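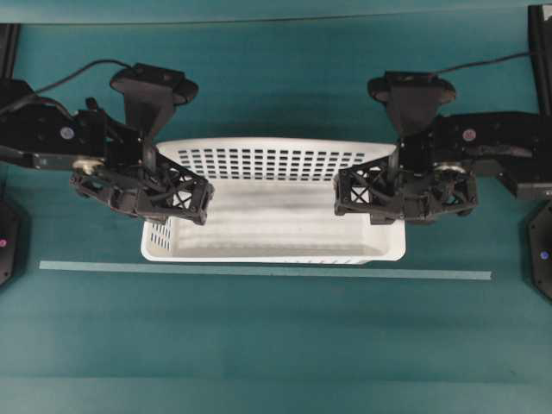

Moving week, part two

Posted by Haf Vaughan on 10 December 2020
Print | E-mail this

Home – Archive – Recipes – About

So we're in! Sort of. The van left Nutholm at seven and got to Plesport just before lunch, which I'm told is good going with the road closed at Bollar (we had to go the long way, past that farm stand with the giant pumpkin sign). I labeled 32 boxes and I was very proud of myself until I saw that I'd written "misc" on most of them.

The kitchen is nearly done. The bedroom is a mattress and a lamp. My sister drove over with soup and a bag of hooks and put up four of them before she'd even taken her coat off – I love her for that.
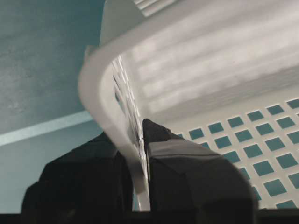 She also talked me out of buying a big dresser, and she's right, the stairs are far too narrow. For now my sweaters are living in a suitcase and I don't mind a bit. I did find the good scissors, the tea towels and one half of the salt and pepper set. The pepper is in a "misc" somewhere.

Neighbors seem nice! The lady downstairs told me trash goes out on Mondays and that the bakery sells yesterday's rolls cheap if you get there early. I walked down this morning and came home with six – ate two on the way. Next job is the curtains, and I still have to call the gas people back.

Previous | Next | Back to top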